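Pesow 강 낚시 기록 데이터셋 README

제섹(Jiseck)에서 베소프(Betthorpe) 여울까지, Pesow 강에서 잡고 놓아준 물고기 기록을 모았습니다.
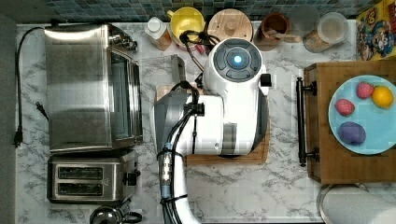
조리대 위의 나무 도마

강에 나가 본 분이라면 아시겠지만 Pesow는 구간마다 성격이 완전히 다릅니다! 상류 제섹은 바닥이 굵은 자갈이라 송어가 바위 뒤에 바짝 붙어 있고, 베소프 여울로 내려오면 물살이 넓게 퍼지면서 살기가 줄지어 올라옵니다. 그 차이를 숫자로 보고 싶어서 시작한 자료인데, 정리하다 보니 저희가 제일 신이 났습니다.

구성
조과 기록 1107건, 출조 77회, 구간 5개입니다. 파일은 catches.csv와 trips.csv 두 개이고 trip_id로 연결됩니다.

catches.csv 열
trip_id: 출조 번호
section: 구간 이름 (제섹, 무달리아르 다리 등)
species: 어종. 송어, 살기, 황어, 기타
length_mm: 주둥이 끝에서 꼬리 갈라진 곳까지의 길이
lure: 미끼나 훅 종류. 자유 입력이라 표기가 제각각입니다
released: 방류 여부 (1 또는 0)

trips.csv 열
trip_id, 시작 시각, 종료 시각, 수온, 물색(맑음, 약간 흐림, 흙탕), 기록자

알아 두실 점
길이가 400mm를 넘는 개체는 뜰채 눈금을 벗어나서 줄자로 다시 쟀습니다. 7월 기록은 큰물 때문에 하류 쪽이 비어 있습니다. 수온은 무릎 깊이에서 쟀고, 무달리아르 다리 밑은 그늘이 져서 늘 낮게 나옵니다. 빈손으로 돌아온 날도 trips.csv에 그대로 남겼으니 시간당 조과를 계산할 때 꼭 포함해 주세요. 어린 살기와 송어를 헷갈린 기록이 섞여 있을 수 있습니다.

해 보면 재미있는 것
물색과 미끼를 묶어서 살펴보세요. 약간 흐린 날 검은색 스트리머 성적이 정말 대단합니다! 비 온 다음 날 제섹의 송어 길이 분포도 꼭 한번 그려 보시길 권합니다.

기록과 관리
현장 기록은 Vimala Shenoy, 파일 정리는 Vignesh Alva가 맡았습니다. 잘못된 값을 찾으시면 trip_id와 함께 이슈로 남겨 주세요. 낚시 수첩을 사진으로 찍어 보내 주셔도 반갑게 옮겨 적겠습니다.

마지막 수정: 2022년 9월 29일 목요일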